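About Us

Clumik Appellate Reading Room

Who we are

Small shop. We read court opinions and write them up in plain English, so people without a law degree can follow what a court did and what it left alone. Started by Lindalva Quintana, a former appeals clerk, and Osvaldo Meireles, who ran a county law library until the county closed it. First summary went out in January, to a mailing list made up mostly of Osvaldo's old library patrons. A few of them still write in to correct us.

Nonprofit. No party, no endorsements, no amicus briefs. We don't take money from anyone with a case pending in a court we cover. Full policy is on the Funding page.

What we do

Opinion summaries. One page, two at the outside. Who sued, what the lower court said, what the appeals court said, how the votes split. Dissents get the same space as concurrences. We've published 1139 of these and all of them are free to read, print, and hand out in class.

Argument calendars. State supreme court and intermediate appeals, with the question presented in one sentence. Updated when the clerk's office updates, sometimes a day behind.

The order list. Short unsigned orders, the kind that go up late and get missed. We log the case name, what was asked for, granted or denied, any noted dissents. Dull reading mostly. Reporters like it.

Classroom packets – civics and government teachers, grades 9 to 12. Each has one real case, an edited opinion, a vocabulary sheet and a blank bench memo. Some 200 teachers are on the packet list now. Ask to be added, it's just an email.

How we work

Two readers on every summary. First one drafts, second one reads the full opinion cold and then marks up the draft. If they disagree about what the holding is, we say so in the summary. Happens more then you'd think with split panels.

Drafts live in Skekadix, our filing system, homemade and a bit cranky. Citation checks are done by hand. We don't predict votes and won't guess at a judge's motives, so please stop asking Lindalva about that at events.

Corrections go at the top of the page with the date, and the old wording stays visible.

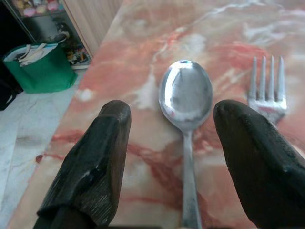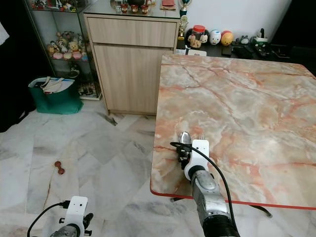
Spoon and fork at the marble-patterned table.

Where we are

Second floor of the Xavier Building, over the print shop. Reading room is open to the public weekday afternoons. Bound state reporters, a public terminal for the dockets, coffee by donation. The elevator works, use the side entrance if you need it. No legal advice at the desk – we can show you where a rule is printed, we can't tell you what to do about it. The self-help center at the courthouse can get you started with forms.

The Revance Talks

Evening series, named for the Revance v. Clumik Township zoning case, which is also where our name comes from. (Long story. Osvaldo will tell it.) A speaker walks through one decision start to finish, then questions. Past talks covered ballot titles, open records fees, juror pay, and what a remand means for the people stuck waiting on one. Free, no RSVP. Audio goes up when somebody gets to it.

Work with us

We're looking for second readers. Law school not required, patience is. You'll get a short training, a sample opinion and a style sheet. Figure on a few hours a month, more at the end of term when everything comes down at once.

Also need a Spanish translator for the classroom packets. Paid, per packet.

Contact

Summaries and corrections: the form on the Contact page, goes to both of us. Please include the case name and docket number, it realy helps. Press: same form, put PRESS in the subject line. Teachers: same form again, tell us grade level and state.

Page updated October 28, 2019. Staff bios coming, we keep saying that.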